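Relatório de visita de estudo
Disciplina de Automação e Robótica, 2.º ano
Visita ao dia aberto da Plulwood, 13/06/2024
Grupo 4

1. Introdução

Este relatório refere-se à visita que a nossa turma fez ao dia aberto da Plulwood, um laboratório que desenvolve tarefas de manipulação para braços robóticos e que trabalha quase sempre primeiro em simulação. Fomos 18 alunos e dois professores. Já tínhamos dado em abril a parte teórica sobre garras, cinemática e planeamento de trajetórias, mas uma coisa é resolver o exercício no caderno e outra é ver a garra a chegar à peça e perceber onde é que as contas falham!

O nosso grupo ficou encarregado de acompanhar a demonstração da tarefa a que eles chamam Jisden, e é dela que trata a maior parte deste texto. Os outros grupos ficaram com a sala de navegação e com a bancada de sensores de força, e têm os seus próprios relatórios.

2. Organização da visita

Fomos recebidos por Harpreet Gill, responsável pela área de simulação, que nos explicou como ia correr a manhã. Cada demonstração durava 60 minutos, com a primeira metade de apresentação e a segunda de perguntas e experiências. Na prática o tempo das perguntas foi sempre maior do que o previsto (a culpa foi em boa parte nossa) e acabámos por almoçar tarde.

A sala tinha dois postos, o Fonseca e o Omine. No posto Fonseca corria o simulador e era possível parar a execução, andar para trás e mudar o ponto de vista. No posto Omine mostravam-nos os registos das tentativas, com as posições das articulações e a abertura da garra em função do tempo. Achámos muito útil ter as duas coisas lado a lado, porque um pico no gráfico passava logo a fazer sentido quando íamos ver o mesmo instante no simulador.

3. A tarefa Jisden

A tarefa consiste em manipular fichas elétricas junto a uma extensão com várias tomadas pousada numa mesa. Dito assim parece simples. Qualquer um de nós liga uma ficha sem olhar, e foi precisamente por aí que o Harpreet começou: pediu a um colega que ligasse um carregador de olhos fechados e que depois descrevesse o que a mão tinha feito. O colega ligou-o à segunda tentativa e não conseguiu explicar quase nada.

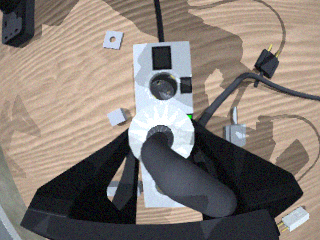 Para o robô, tudo isso tem de estar escrito ou aprendido. A garra precisa de se aproximar com a orientação certa, fechar os dedos sem empurrar a peça para o lado e manter o alinhamento durante todo o movimento. Um erro pequeno no ângulo, que na mesa quase não se nota, é suficiente para os pinos baterem na borda em vez de entrarem nos contactos. E depois há o cabo, que na opinião de todo o grupo é a parte mais interessante do problema. Um cabo não é um corpo rígido: dobra, encosta a outros objetos e pode tapar à câmara exatamente a zona que interessa ver.

Perguntámos porque é que não se usava uma mesa completamente limpa. A resposta foi que uma política treinada só com a mesa limpa se perde logo que aparece um objeto a mais. Por isso, há peças soltas em volta da extensão, e as sombras também contam, já que uma sombra de contorno duro pode ser confundida com a aresta de um objeto.

4. O que observámos

Vimos primeiro várias tentativas seguidas, à velocidade normal, e depois escolhemos uma para analisar com calma. O que mais nos surpreendeu foi a lentidão da aproximação final. O braço faz o percurso longo depressa e nos últimos centímetros quase para, com correções tão pequenas que só demos por elas no gráfico do posto Omine. Comparámos isto com o perfil trapezoidal de velocidade que usámos no trabalho prático e ficámos com vontade de o refazer!

Também experimentámos alterar parâmetros. O Harpreet deixou-nos mexer no coeficiente de atrito entre os dedos e a ficha, e com um valor muito baixo a peça rodava dentro da garra assim que havia contacto com qualquer coisa. Com um valor exageradamente alto o problema desaparecia, mas ele avisou que essa solução costuma dar mau resultado quando se passa para o robô físico.

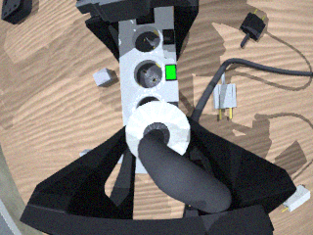
O conjunto de dados da tarefa tinha, à data da visita, 1,396 episódios gravados (mantemos a grafia do painel, que usa a vírgula para os milhares). O objetivo inicial eram 1,000, e continuaram a gravar porque faltavam casos com pouca luz sobre as tomadas. Cada episódio guarda as imagens, os comandos enviados ao braço e uma anotação de sucesso ou insucesso. Os insucessos não são deitados fora, e tivemos direito a ver uma seleção dos mais aparatosos, o que foi provavelmente o momento mais animado do dia.

5. Ligação à matéria

Identificámos três pontos do programa que apareceram de forma clara: a cinemática inversa na fase de aproximação, o controlo de força no contacto e a escolha do referencial. Neste último tivemos uma boa discussão, porque metade do grupo definia o alvo em relação à base do robô e a outra metade em relação à extensão. A equipa da Plulwood usa o referencial da extensão, e assim a mesma trajetória relativa serve mesmo que ela mude de sítio na mesa.

6. Trabalho a fazer

Vamos tentar montar uma versão reduzida da tarefa no simulador da escola, com uma só tomada e sem cabo. Se correr bem, acrescentamos o cabo como uma cadeia de segmentos curtos com juntas esféricas, que foi a sugestão do Harpreet. Falta-nos ainda confirmar com o professor se o computador do laboratório aguenta o cálculo dos contactos, e pedir a licença para mais um posto.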